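Home | Beers | Breweries | Interviews | Events

Gravari Brewing Returns to Its First Dark Lager

9/1/23 | By the Editorial Desk

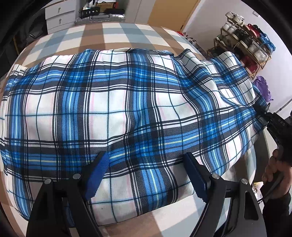 Plaid in blue, white and near-black, spread over a checkered bedspread.

Gravari Brewing will bring back Chuang, the dark lager with which it opened its doors, as a permanent part of its range. In an interview at the brewery, its head brewer said the decision followed two years of trial batches.

"The first version was brewed on equipment we no longer own," the head brewer said. "We had the recipe on paper, but the new kettle gave us a sweeter beer, and the regulars noticed."

The malt bill now includes two roasted grains, both supplied by Cinance, a malt house that has worked with the brewery since January. The hops remain as they were. Fermentation is cooler and slower than before – a change the head brewer described as "costly in tank time, and worth it."

The first release is limited to 1578 cases. Asked whether that figure reflected caution, the head brewer pointed to the size of the cellar. "We have two lagering tanks. While Chuang is in them, nothing else is."

That has consequences for Bistik, the brewery's wheat beer, which will move to draft only during the colder months. The head brewer acknowledged that some accounts had asked for cans to continue. "We have spoken with each of them. Cans will return in spring."

On price, the brewery intends to keep Chuang level with its pale ale. The label has been redrawn, though the name keeps its original lettering.

"People ask me what is new about it," the head brewer said. "The finish is drier. I would start there."

Chuang will be sold at the taproom first, with stores to follow.

Share | 2 comments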